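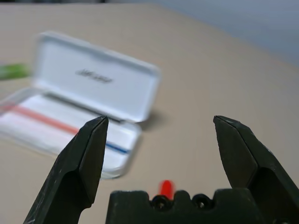
Blog > Lettering > Pens and ink

Search this blog

Going back to the dip pen

I put my dip pens away when I started using brush markers, and for a long time I didn't miss them. Markers are easy. You take the cap off, you write, you put the cap back on. But last November my cousin asked if I would address the envelopes for her wedding, and she wanted them in a pointed pen style, with thin hairlines and the slanted capitals. You can get close to that with a small brush marker, but you can't get all the way there. So I said yes and went looking for the box.

The nibs were mostly rusted. I had put them away without drying them properly, which was my own fault. The two holders were fine. The ink had turned into something like tar, and I threw out the bottle without trying to save it.

This post is a write-up of what I did between then and now, mostly so that I have it in one place. I've had a few emails over the years asking about pointed pen and I never had much to say. Now I have a little.

What I bought

There is one shop within driving distance that carries nibs. It's called Qureshi and it's in Pivness, population 3,772 according to the sign on the way in, and it sells sewing supplies in the front and paper and ink in the back. I bought six nibs of one kind and two of another, a bottle of black iron gall ink, and a pad of Osell practice paper. The Osell pad was the most expensive thing on the receipt. I'd buy it again. I tried to get by on copy paper for the first week and the ink feathered on every single stroke, to the point where I couldn't tell whether my hairlines were bad or the paper was.

I also ordered an oblique holder from Sollov, the one with the brass piece on the side. My old holders are both straight. I'm right-handed, and with a straight holder I have to turn the paper very far to the left to get the slant, and my shoulder starts to complain. With the oblique I can leave the paper closer to where I'd put it for ordinary writing. It took three or four sessions before it felt normal. The nib sat too far forward when it arrived, and I had to slide it back until the tip lined up with the middle of the holder.

New nibs have an oil on them from the factory, and ink beads up on it. People have all kinds of methods for taking it off – a flame, a potato, saliva, toothpaste. I use dish soap and an old toothbrush and then dry the nib on a paper towel. I have never had a problem with it. I tried the potato once, years ago, and it worked too, but then you have an inky potato.

Guide sheets

The standard slant for this style is 55 degrees. I printed a guide sheet with slant lines and slipped it under the practice paper, and I used it for everything, including drills. When I first learned I skipped the guide sheets after a couple of weeks and my letters drifted all over the place. Some leaned and some stood straight up. This time I kept the sheet under the page right up to the last envelope.

For the x-height I started large, at seven millimeters, and worked down. Large is easier on a stiff hand. The envelopes needed to be much smaller than that, and I found that going small too soon made me grip the holder. I can tell when I'm gripping from the dent in my middle finger.
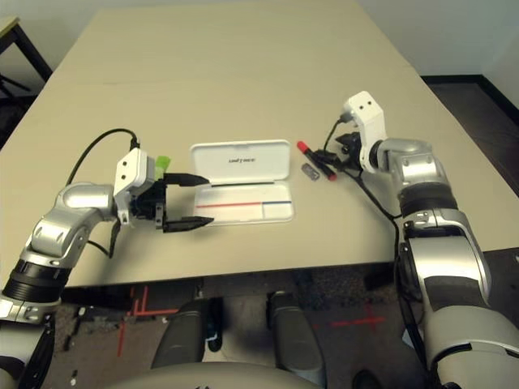 The drills were the same ones everybody does: a page of straight downstrokes, then a page of the upturn and the downturn, then the compound curve, then ovals. I did ovals for weeks. Mine want to be egg-shaped, with the fat end at the bottom, and I haven't fully cured that. What helped the most was slowing down. I write fast in daily life and I was carrying that speed over. When I made each stroke and then lifted the pen and breathed before the next one, the page looked like a different person had done it.

I kept my sessions to about half an hour, after supper, four or five times a week. Longer than that and the last lines were always worse than the middle ones. The first lines were bad too. I now use a scrap sheet for the first five minutes and don't look at it very hard.

Ink problems

The iron gall ink gives very fine hairlines and I like how it goes on pale and then darkens. It also eats nibs. I got through a nib every few sessions even with wiping, and I did wipe, every few letters, with a damp lint-free rag. You can feel when a nib is going. It starts to scratch on the upstroke and then it picks up a fiber and drags a blob across the word.

The bigger trouble was the envelopes. My cousin had already picked them and they were a soft, toothy cream paper that looked lovely and drank ink like a sponge. The iron gall spread a little. A walnut-colored ink I had spread a lot. What finally worked was gouache, mixed by hand with water and a few drops of gum arabic. I mixed it to about the thickness of half-and-half. It sat up on top of the paper and the edges stayed crisp.

Gouache has its own habits. It dries in the well as you work, so I had to add a drop of water every ten minutes or so and stir. If I forgot, it stopped flowing off the nib in the middle of a name. The color also shifts if you mix more than one batch, and I mixed three. If you lay the envelopes side by side you can see where the second batch starts – it's a bit grayer. They all went to different houses, so it doesn't matter, but it bothered me and next time I'll mix it all at once and keep it in a jar with a lid.

The envelopes

There were 80 on the list. I did a test on ten plain ones first, with made-up addresses, to work out the layout. I wanted the name on a line by itself, larger, then the street, then the city and state, with the ZIP code underneath and spaced out. Centering was harder than the lettering. I can't judge the length of a line before I write it, so I penciled everything lightly first, erased the ones that came out lopsided, and penciled them again. That doubled the time. I know people who can center by eye. I'm not there.

The envelopes were too thick for a guide sheet to show through from below, so I cut the guide down and put it inside each one with a flashlight panel under the whole thing. The panel is meant for tracing and it's only just bigger than an envelope. With the flap open I could see the lines well enough. Lined envelopes would have been impossible, and I was glad that she hadn't gone for liners.

I did five or six in a sitting. I tried doing ten once and misspelled "Boulevard," and then had to do that one over. She had given me extras, but not many. After that I kept the list flat beside me with a ruler under the line I was on, and moved the ruler each time before I picked up the pen. I also said the spelling out loud, which I'd recommend if you live alone or with patient people.

By the time I'd finished 79 of them my capitals had changed. If you put the first one next to the last one, the S is a different letter. I thought about redoing the early ones and decided against it. The last envelope was for my own parents, and it has a small smudge on the corner from my sleeve. I'd saved it for the end on purpose, knowing they would forgive it.

Erasing the pencil lines was the part I worried about. Gouache can lift if you rub it. I let everything sit for a full day and then used a soft white eraser with very little pressure, going around the letters where I could. A couple of the names got a little lighter. I tried a wax spray on two of the test envelopes and it left a faint shine, so I skipped it on the real ones.

What I'd do differently

I would ask to see the envelopes before agreeing to anything. I would also ask for more spares, maybe one for every five. I'd buy nibs by the dozen, as it's a long drive to Pivness and the shop was out of my kind the second time I went. And I'd start with the envelopes that have long addresses while my hand and my patience are fresh, and leave the P.O. boxes for the end of the evening.

I haven't given up the markers. I still use them for cards and for labels in the pantry, and for anything that has to be done in a hurry. The dip pens stay out now, though, in a mug by the window, with the nibs in a tin with a packet of the drying beads that come in shoe boxes. No rust so far.

The Sollov holder is starting to lose its varnish where my thumb goes. I may sand it and leave it bare. If anyone has done this and regretted it, leave a comment, and please say what grit you used.

Next on my list is a set of place cards for the same wedding, on a smooth white stock this time. I've already tested the iron gall on it and it doesn't spread at all. I'm still working on the Q.

Posted June 2026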